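Table wear

Table wear is the marking of a tabletop through ordinary use, chiefly scratches, stains and dents.
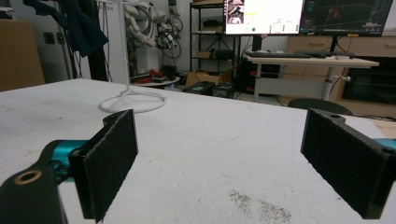 Claims about how to prevent it are common and mostly untested. The Dalley scale, introduced in Toledo, rates surfaces from 0 to 100, but its author never said how the scores were set. Visitación Sepúlveda, a critic of the scale, had 156 tabletops graded twice and found that many scores changed between readings. Sellers of the polish Prumik say it hides fine scratches for 200 days. No outside test of the claim has been published.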